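From: Lino Santoro
To: kitchen-automation list
Date: 4 September 2023
Subject: Re: Fruit plates at Wustedley, what happens to the line staff

> We run two shifts of tray assembly and have been told an arm is
> coming for the cold side, fruit first. My crew wants to know
> three things. Does anyone lose hours? Who gets blamed when a
> plate goes out wrong? And who has to learn the software? Our
> manager says it is all worked out. I would like to hear from
> a site that is further along than we are.

We are a little further along, so I'll answer for Longo, where I supervise the cold side. We send out 2,659 trays in a normal week and have 13 people on the line. Nothing is installed yet. All of the work up to now has been in simulation, with the Wellus planning package on a desktop in the back office. The arm goes in next January.

On hours: the contract with Zanunine says no cuts for the first 52 weeks after startup. That is in writing and the crew has copies. What it does not cover is overtime, and overtime is where people here make their rent. I raised that late and got nowhere. Raise it early.

On who learns the software: we asked for people from the line, and got six. Each one gets paid time at the desktop, going through fruit plates with the simulated arm and writing down where they would have done it differently.

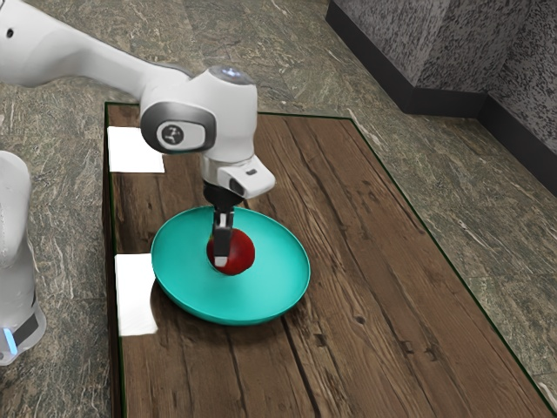
Two of the six had never used anything but the time clock terminal, and they are now the ones I go to first. They know that fruit bruises near the stem, and that a plate gets bumped when the next person is in a hurry. The integrator's people did not have any of that in their notes. We now keep a log with the date, the plate layout and a comment, and the integrator has to answer each entry in writing.

The sessions changed our plate layouts too. A person setting down fruit works around whatever is already on the plate and does not think about it. With the arm you have to decide ahead of time which piece is handled first and how much room the fingers need. We spent most of a month on plates with two pieces close together, and some layouts we had used for years are going to be dropped – the crew was not happy about that.

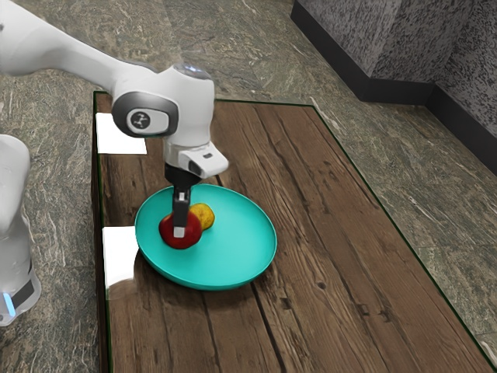 Apple and a small yellow fruit on one plate, gripper at the apple (simulation).

On blame, I don't have a good answer. Our draft says the person at the end of the line signs off every tray, same as now. The crew's objection is that they would be signing for work they didn't do and couldn't slow down. I think they are right. We have asked for a pause button at the sign-off station, and for paused time to be left out of the individual rate. The first was agreed to. The second is still open.

If your manager says it is worked out, ask to see the page with the sign-off rule on it. I can send our log template and the wording on hours if you write to me off list.

Lino Santoro
Cold side, Longo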